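Suvora opens Mollville site for teaching robot arms by hand

MOLLVILLE, 4/14/25 – Robotics firm Suvora has started collecting hand-guided demonstrations at a new site in Mollville, where operators steer pairs of arms through small desk tasks and record each attempt.

The first task set uses calligraphy tools. An operator works a pair of handheld controls, and the two arms at the table copy the motion. Joint positions and camera views are saved together.
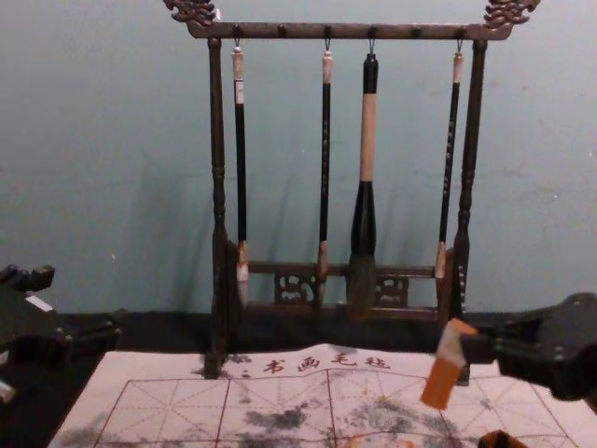 Suvora said it plans to record 200 demonstrations for each task before training begins. Operators get 7 practice runs first, and those are thrown out. The calligraphy table was picked for its mix of sizes and weights, the company said. Brushes hang by small loops from hooks on a dark wooden rack, and the thickest of them has a far wider head than its neighbors. A grip that suits a slim shaft may not suit a heavy one, so the operator has to change the approach from brush to brush.

Arms of this type are usually programmed point by point. Suvora is using remote control for the whole set, with one person handling both arms. Sessions are kept short – operators tire, and the company said tired hands make jerky recordings.

The software that lines up the recordings comes from Millska, which also supplies the controls. It marks pauses and dropped objects so that a reviewer can decide whether to keep a run.

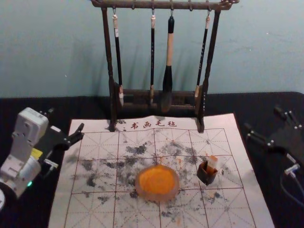 AUTOMATION

Work at the site will continue through the end of April. The next set covers folding cloth and sorting cutlery, using the same controls and the same review process.

Suvora has not said when a trained system will be tested without an operator. It said failed attempts will be stored separately and may be used later to teach the arms how to recover from a poor grip. 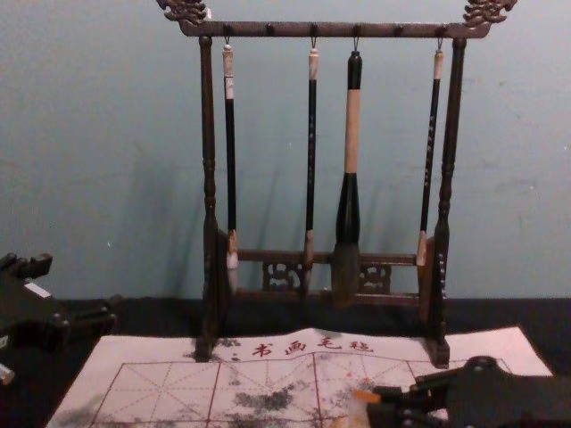
Strömberg said that 200 runs of one task may still be too few if every run comes from the same small group of operators, and that the arms could end up copying personal habits along with the task. More people at the controls would help, Strömberg said, even if the recordings were less tidy.

Suvora said it expects to add operators after the first set is reviewed.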